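Potatoes going sweet and frying dark after cold storage
Home > Kitchen and Pantry > Storing food

Posted by tiledpantry, Grorkcombe

I buy potatoes in bulk in autumn and keep them through winter. Last year they went into the beer fridge in the garage, which sits at 4 degrees. They stayed firm and didn't sprout, but by August anything I fried or roasted came out dark brown on the outside before the middle was cooked, and the flavour was noticeably sweet. Boiled ones were edible but odd.

Same grower as always (the Bakker stall at Kotport market), same oil, same pan. Is this a fault in the potatoes or in the storage? And can the ones I have left be recovered? I have part of a sack to get through.

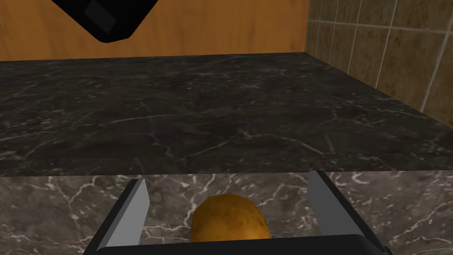 Image: tiledpantry / Grorkcombe Home Help, member upload

I should add that the garage itself gets too warm for them by spring, so leaving them on a shelf out there isn't an option. The laundry is cooler but has a window.

2 replies, sorted by votes

gimum_grower

It is the storage. The effect is called cold-induced sweetening. Below a certain temperature the tuber converts part of its starch to glucose and fructose. In a hot pan those sugars react with amino acids and you get rapid browning, and often a bitter edge as well. The same reaction produces acrylamide, so very dark chips from fridge-stored potatoes are best avoided.

Store at 7 to 10 degrees if you can. Colder than that and the sugars build up. Warmer and they sprout sooner. Keep them in the dark, as light causes greening and raises the glycoalkaloid content, and keep air moving around them. Paper or hessian is fine. A sealed plastic bag is not - the tubers respire and the moisture has nowhere to go.

As for the part sack, you can try reconditioning. Take them out of the fridge and hold them somewhere dark at 15 to 18 degrees for two to three weeks. Some of the sugar will be respired or turned back into starch. Fry one slice as a test before you commit a whole batch. Results depend on the variety and on how long they were cold, and old tubers that have been chilled for months may not come back at all. Use those for soup or mash.

Your laundry would do if you cover the window or put the potatoes in a lidded box with holes in the sides. Check the temperature at floor level first. It can differ a fair bit from bench height, particularly over a slab.

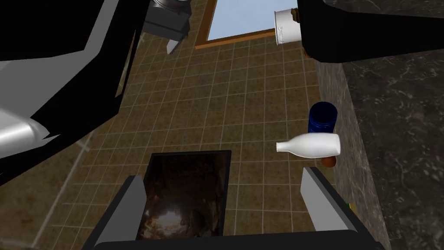 Small brown tiles, with larger ones at lower left

Tile over concrete generally stays cooler than a timber floor, but don't put the sack straight down on it. Moisture can collect underneath and the bottom layer will rot first. A couple of battens or a wire rack will lift it enough. Put a cheap thermometer beside the sack and read it morning and night for a week before moving everything across.

kotport_kev

Never had this problem and mine go in the fridge all the time. I soak the cut chips in cold water for 30 minutes, then dry them properly on a tea towel. Seems to fix the colour. Don't store them next to onions.

Comment from gimum_grower

Soaking does help. It draws sugar out of the cut surface, so the outside browns more slowly. It does very little for the inside, and for whole roast potatoes it won't make much difference. If you only keep them in the fridge for a few days, you may not see the darkening to begin with.

Comment from tiledpantry

Thanks both. The laundry floor reads 11 degrees at 6 in the morning, and I haven't taken a night reading yet. I've moved a dozen into a cupboard to recondition and will fry a slice in a fortnight. Is there a variety that copes better with the cold? Bakker usually has three or four and I've been buying whichever is cheapest per 100 kilos.

Comment from gimum_grower

Yes, there are processing types bred to resist it, though they aren't always sold at market. Ask for a late-maturing one with high dry matter and say that you mean to fry it. Avoid anything sold as a new or early potato for winter keeping. The skins haven't set.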